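Liltwood Automation Laboratory
Gripper comparison, January: a thread on transparent objects. 1/16
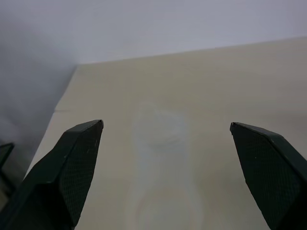
Wrist camera view: textured fingers open, clear plastic vessel on the table between them.

2/16
This month the laboratory compared two finger sets on the same arm, using the same wrist camera and the same controller settings. The objects were clear plastic drinkware and bottles of the kind handled at our partner site in Fladimville. Results and limitations follow.

3/16
The first set, referred to in our records as Tazi, has tapered fingers with a diamond crosshatch on the inner face. The second set, Ukby, has the same overall length and a smooth inner face with a soft coating. Both sets were mounted and aligned by Fadwa Shehata.

4/16
Each set completed 197 grasp attempts. An attempt was counted as successful if the object was lifted, held for two seconds and returned to the table upright or on its side, as it had been found. Any drop or any crushed wall was recorded as a failure.

5/16
Clear objects were selected because they are difficult for the camera. On a pale tabletop the outline of a clear cup is faint, and the table color shows through nearly all of it. The controller must work from a few highlights and, with luck, part of a rim.

6/16
We did not add markers, tape or colored backing. Several groups have asked whether a dark mat would improve detection. It would, and a separate series with a mat is planned. The Fladimville line has light surfaces, and the present series was meant to match it.

7/16
Detection first. Of all the failures recorded with the Tazi set, 73 percent were traced to the camera estimate and the remainder to the grasp itself. The most common error was a position placed too far toward the near end of the object, so that the fingers closed on the rim.

8/16
The camera estimate was computed before the fingers moved and did not depend on which set was mounted. We therefore report grasp failures separately and advise readers not to compare total failure counts between the two sets.

9/16
Grasp performance. Tazi held cups lying on their sides more securely than Ukby. The crosshatch resisted rolling during the lift, and the pointed tips could be placed low on either side of the wall without touching the table.

10/16
Ukby performed better on upright bottles with thicker walls. The coating conformed to the surface at lower closing force and left no visible marks. Tazi left light impressions on thin cups at the default force setting. These disappeared when the force was reduced by two steps.

11/16
Wear. The Tazi fingers pick up pale scuffs along their edges fairly early in service. We have found no effect on grip so far. The Ukby coating is more of a concern and will be inspected again before the next series. Replacement pads have been ordered.

12/16
Lighting was diffuse and was left unchanged for both sets. Fouad Fahmy reviewed the recorded views and noted that even light removes the hard shadows that sometimes help the controller locate an object's base. A low side light will be tested as a separate condition.

13/16
On the wrist camera: keeping both fingertips in view at full opening proved useful. Operators could judge the approach by eye and stop an attempt before contact. The drawback is that the fingers cover the lower corners, where part of a nearby object can be lost.

14/16
Limitations. One arm, one table height, one camera position. Objects were empty and dry. No lids were fitted. Approach speed was held constant, and we make no claim about performance at production speed. Glass was excluded for safety reasons.

15/16
For the moment, the laboratory will keep the Tazi set mounted for work on cups and will retain Ukby for bottles. A combined finger, textured at the tip and coated nearer the base, has been drawn up and is awaiting approval for printing.

16/16
The grasp log, force settings and mounting drawings are available to partner sites on written request to Fadwa Shehata. Questions about the camera and controller should be sent to Fouad Fahmy. Please include the finger set name in the subject line.

Added: in reply to several questions, the closing force was set in controller steps and was not measured at the fingertip. A load cell will be fitted for the mat series, and values in newtons will be reported then.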